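Notebook, April, sim kitchen, oven task

Started at 9:40 with coffee and a full disk, so the first half hour went to moving old episodes off the collection machine and onto the Trutville drive. Please, everybody, check the free space before you start a session! The recorder doesn't complain when it runs out, it just writes short files, and then I find them a week later with the last seconds missing.

Plan for this round: the oven task, teleoperated, both arms live, head view plus the two wrist views. Target is 500 kept episodes for the first training run, and we're at 367 as of last night. I'd love to get to 1000 before we touch the model at all, but Vanderleia wants to see a baseline early and I think she's right. A bad policy tells you a lot about your data.

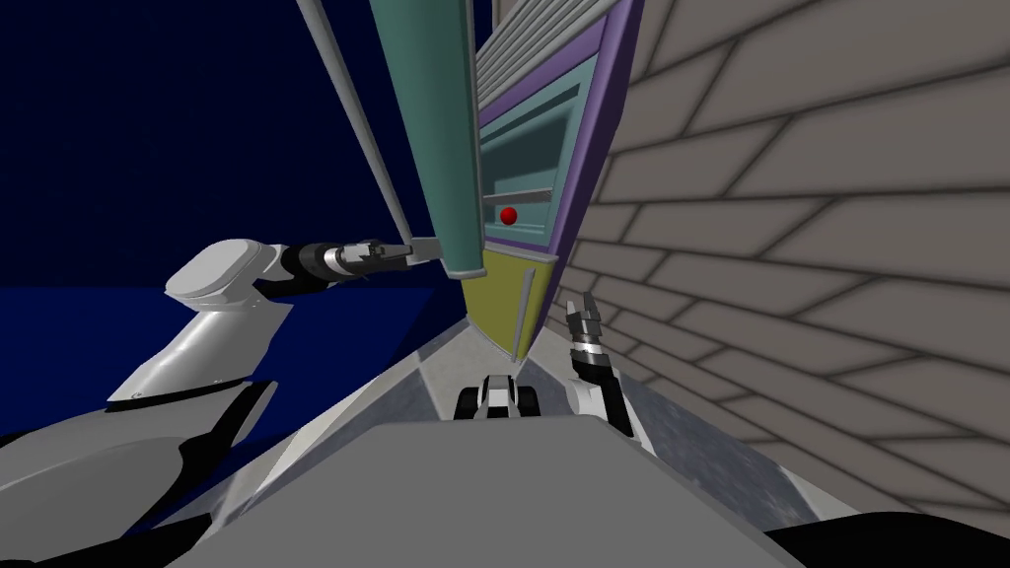

Start poses are what I want to fix first. In the older batch I began every episode from nearly the same arm position (lazy, I know), and the baby model we trained on it fell apart the moment the arms started anywhere else. So now I reset, move both arms somewhere odd, and only then hit record. One of the odd ones has the left gripper way over at the bottom corner of the teal panel while the little red ball sits in the compartment under the thin gray bar, a fair reach away. That's a good start to have in the set. I don't want it in every episode, though, or we'll teach the thing that visiting the teal panel is step one.

The head tilt is also getting jittered now. It makes me a bit seasick when I'm driving, and my first tries after lunch were pretty ugly. I got used to it. What helped was looking at the fingers and ignoring the horizon completely.

Wrist views, then. I went back and forth on whether to keep recording them for the arm that isn't doing the job, because a lot of the time they show you next to nothing useful.
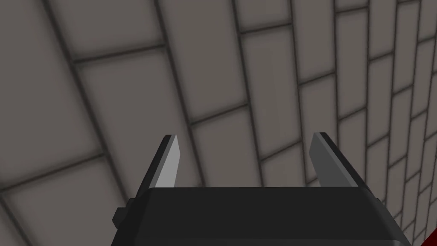
I've decided to keep them. Storage is cheap enough now that Grewal (the new box under my desk) is set up, and a wrist view with no target in it is still something the policy will have to cope with when it runs. If we only ever train on nice views with the object between the fingers, it'll have no clue what to do during the approach. We can always drop a stream at load time. We can't go back and record it.

Trouble around 2:15: the left controller started drifting. Very slow, maybe that's why I missed it, but over a long episode the arm creeps while your hand is still. I recalibrated, drove 20 throwaway episodes to check, and it seemed fine. Then I marked everything between lunch and the recalibration as "suspect" in the Prutard sheet. I haven't deleted any of it. If somebody has time to replay those and look at the left arm during the quiet bits, I'd be very grateful.

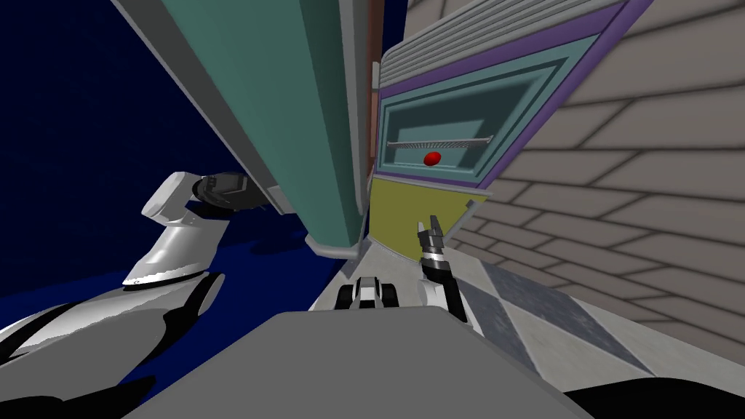

Vanderleia Trindade

Adding my notes here so they're in one place. I replayed part of the suspect batch and the drift is real, but it's small, and I'd keep any episode where the left arm has nothing to do except stay out of the way. The ones where it has to hold a position should go. I'd also like us to write down a rule for pauses. Some of us stop and think in the middle of a reach (me, mostly) and the model will happily learn to stop and think too, without the thinking part. My proposal is to trim any long pause before the first motion, leave short ones alone, and throw out the episode if there's a long one in the middle. The trimming script is in the Pultovetti folder, and it works on copies, so go wild.

One more thing on labels. We have "oven", "stove" and "cooker" in the instruction text for the same appliance. Fine if we mean to have variety, but right now it's just whoever was typing. Let's pick "oven" as the default and add the other wordings on purpose later. 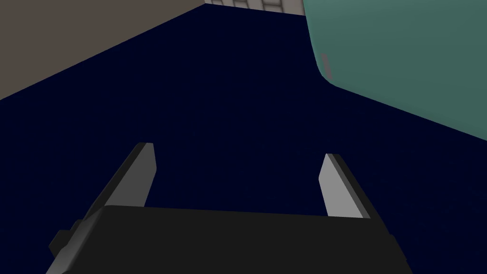 For failed grasps, I'm in favor of keeping them when the operator recovers and finishes, with a flag. Roughly a third of what I learned about driving this thing came from messing up and trying again, and I'd like the policy to get the same chance. A failure with no recovery goes in the separate folder, unflagged, with a word or two in the comment field. "Bumped rack" is plenty.

Still open for tomorrow: rerun the controller check before the first episode, fix the short file problem with a plain disk space warning at launch, and settle who does the second pass on the suspect batch. I can take the mornings. The reset key still sticks if you press it twice quickly, so press it once and wait.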